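Imik Opens Prundenano Test Floor to Visitors in August

PRUNDENANO – Imik will hold an open day at its Prundenano site in August, with live demonstrations of Nulura, the company's two-armed robot for restocking store shelves. Doors open at 10 a.m. and the last demonstration starts at 3:30 p.m.

Visitors will see Nulura work with packaged goods at a shelf and a table. Engineers from Imik and its software partner, Trajkovski, will take questions after each run. Admission is free and limited to 300 people. Groups from schools and trade colleges should register ahead through the Imik front desk.

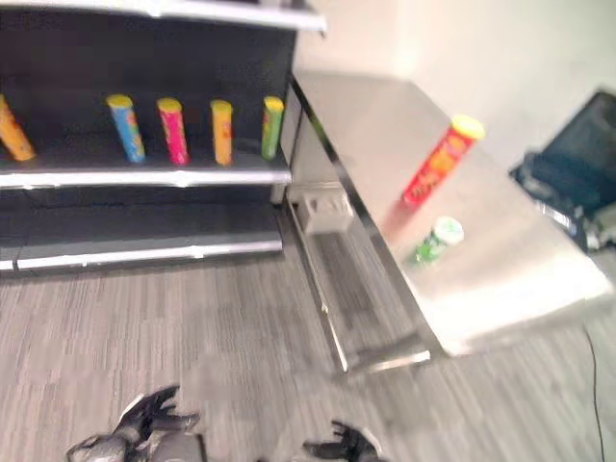 Shelf work is the main part of the program. Each demonstration uses ordinary packaged items and is run at normal working speed. The chip canisters stand upright in a row on the middle shelf, while a red one and a smaller green container lie on the steel table beside it. Staff will change the layout between runs, and visitors may suggest a new one.

Parking is available for 100 cars. The site is wheelchair accessible.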